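Hurnier Fabric Words

A word list for people who love cloth! Hurnier collects 480 everyday terms for weaves, folds and finishes, each with a plain definition and a usage note.

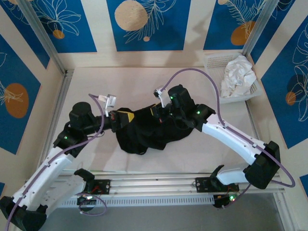
Black garment, crumpled

Tiruwork Zeleke wrote the first 6 sections, and they're a joy to read – start with "hem".
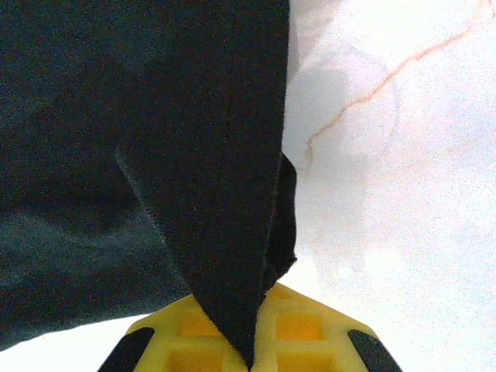
Dark cloth with a fine woven texture

Files are plain text, one term per line. Spelling fixes are very welcome!

Last updated: Sep 24, 2021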